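How we check the hand and wrist cable before every club session

Posted by Kirsty Tunstall, Whitlock Robotics Club

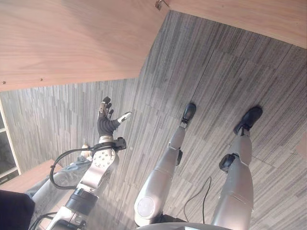
Hand open over the carpet, with the wrist cable looping out to the side.

I get asked for this list every time someone new joins the humanoid team, so I'm finally typing it up! It takes a few minutes once you know it (longer the first time, and that's fine). Graham Blackburn wrote the original in May and I've been scribbling on it ever since.

What you need: the small hex driver set, a flashlight, a roll of cloth tape and a partner who can reach the stop button.

1. Power off. Say it out loud so your partner hears you, then wait for them to say it back.

2. Look at the wrist cable. You want a nice wide loop, with enough slack that the hand can turn all the way both ways. If it's pulled tight, go back along the forearm, undo the tape and feed a little more through.

3. Wiggle the connector at the wrist, very gently. It should feel snug. If it moves, unplug it, look for bent pins and push it back in straight.

4. Check the screws on the wrist housing by hand. Finger tight plus a tiny nudge, please. We stripped one last season and Elsie Greenwood spent a whole evening getting it out.

5. Feel each glove fingertip. If the fabric has bunched up, smooth it down toward the wrist or the fingers won't close fully.

6. Walk the floor and find every cable near the feet. Move anything you could step on (or that the robot could!).

7. Power on and run the open hand pose at 40 percent speed. Watch the loop the whole time, not the fingers. If it looks good, go up to 60 and run it again.

Write your initials and the speed you stopped at in the Pedau notebook. If something feels off and you can't tell what, leave it powered down and come find me or Graham.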